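Our catering kitchen is getting a fridge robot, what happens to the prep staff?

Asked by Reshma Du Plessis, 29 January 2019

Hi all! I run the early prep shift for Komberg, we do lunches for office buildings, over 500 on a busy day. Management has signed up with Stinuvard to put an arm in for fetching and putting away cold stock, starting in March. So far we've only had the simulation to look at, and the one bit everybody stops on is the arm up at the fridge door by the handle.
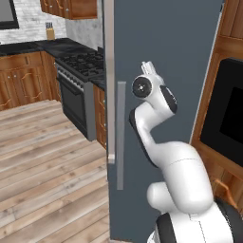 Does an arm like this usually mean fewer people on the shift?

At most places I've worked it has meant the same people with different jobs, at least for the first year. The hours tend to move out of fetching and into checking, labeling and cleaning, so ask to see the new rota before you ask about head count.

That was what Karabo Van Wyk from our sister site told me (thanks Karabo!), and it helped, but I'd love to hear from people who have been through it. My crew is nervous and I've got two people who've done cold stock for years and are really proud of it. What do I tell them?

Answer from Manolis Koutsoukos

We went through this at Ndlovu, different supplier, same idea. The biggest change for me was the talking. When a person pulls stock they yell over that the chicken looks low or the steak smells off, and you fix it before lunch. The arm brings what it's told to bring. We lost all that chatter in the first weeks and ran out of stuff constantly, so we put a person back on a walk-through at the start of each shift, clipboard and all.

Raw meat is the thing I'd push on. In your simulation they've got it handling meat at the shelves, so get it in writing who wipes down the gripper, how often, and whether that time is on the schedule.
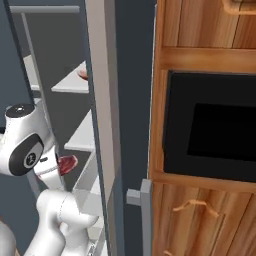 Ours wasn't on the schedule, and guess who stayed late! Also ask who is allowed to stop the arm. At first only the shift lead could, and I was on break when we needed it. Give your two cold stock people that job, plus the shelf layout. They know where everything should go and the installers don't.

Answer from Zanele Shabalala

Agree with Manolis. I'd add pay. If they're now looking after a machine, that's a new duty and it should be on the contract. We got 50 cents an hour more, but only after asking 2 times.

Answer from Kagiso Xaba

just get a bigger fridge lol

Recent questions
Kadham slicer keeps tripping the breaker
Who signs off cold room temps when the lead is out?
Training hours for new equipment, paid or not?
Best shoes for tile floors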